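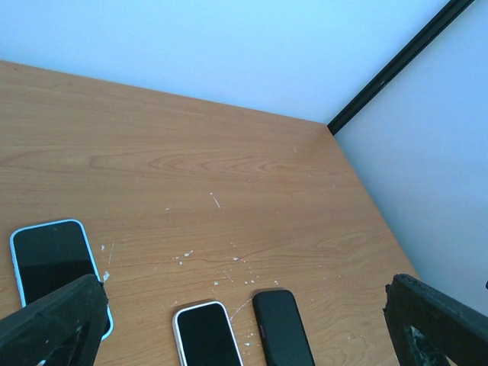 Re: [coldfiles] Judwood motel disappearance, register times
Date: 28/09/2020

The released file answers part of this. I have been through the whole scan, all 988 pages, and the times in the register and the times in the police log do not come from the same clock. Replies inline.

> The timeline on the wiki has the missing man checking in at the
> Judwood motel at 11:42 p.m. and his car being seen at the
> Pliltham truck stop at 11:35 p.m. It's an hour's drive. Either
> the sighting is wrong or somebody else signed the register. I
> lean toward somebody else, and I think the timeline should say so.

There is another reading, and I would want it ruled out before the timeline is changed. The 11:42 is not handwritten. It was printed on the registration card by the time stamp at the front desk. The signature and plate number were filled in by hand, but the time was not. The card on page 382 shows this clearly once the contrast is raised.

The stamp was a Ďurica desk unit. According to the service slip that follows the card in the scan, it had no battery. After a power cut it restarted at whatever time it held when the power dropped, and a clerk had to set it forward with a key on the side. The slip is dated in April, the same month as the disappearance, and the fault is written up as "slow after outage, reset." It does not say how slow. It also does not say whether the outage came before or after the night in question, and I can't find a utility record in the file that settles it.

If the stamp was an hour slow, the check-in happened at 12:42 a.m. and the drive from Pliltham is no longer a problem. I am not claiming that it was. I am saying the card can't carry the weight being put on it.

> Also the night clerk's statement says he came in "just before
> the end of my shift," and the wiki says the shift ended at
> midnight. That fits 11:42 and nothing else.

The wiki has the shift wrong. Midnight comes from the Baltley newspaper, which was describing the day clerk's hours. The clerk's own statement says the shift ended at 1:00 a.m. on weeknights. There are 3 versions of that statement in the file: the handwritten original, a typed copy made by the county, and a retyped copy that went to the state. The shift line is missing from the retyped copy, and that is the copy most people have, as it was the only one released until this year. Please cite the handwritten original where possible.

> Has anyone compared the handwriting on the card with the
> storage unit lease? They look different to me.

They look different to me as well, but the lease in the file is a carbon and the card is a photocopy of a photocopy. Letter slant and pressure do not survive that. The county did send the original card to the state lab. The lab's reply runs to one paragraph and reports "no conclusion," which the wiki has turned into "did not match." Those are separate findings and the entry should be corrected.

> Last thing. The truck stop receipt. Is the time on it reliable?

More so than the card. The receipt came off a register that was checked against the telephone time service by the deputy who collected it, and he noted the difference: none. He did this the day after the sighting. What the receipt does not show is who paid. It was cash. The link to the missing man rests on the cashier's description of the car, which gives a body style and a partial plate. The partial plate fits his car. Nobody appears to have checked how many other cars in the county it would have fit.

Suggested changes to the timeline, for comment:

11:35 p.m. — Purchase at Pliltham truck stop (receipt, clock checked). Customer not identified. Car matches on body style and partial plate.

11:42 p.m. — Time printed on Judwood registration card. Stamp accuracy unknown. See service slip.

Before 1:00 a.m. — Check-in according to clerk's handwritten statement.

I would drop the line about a "possible impostor" until there is a document behind it. It has been copied onto at least one podcast page already, without the word "possible."

One request. The scan skips a run of pages after the lab's reply — the stamped numbers jump by 30, and there is no withholding sheet in their place. If anyone on the list obtained the earlier paper release from the Baltley office, please check whether those pages are in it. I have written to the records desk as well and will post whatever comes back.

Page references are to the stamped numbers at the lower right, and the PDF page count runs differently.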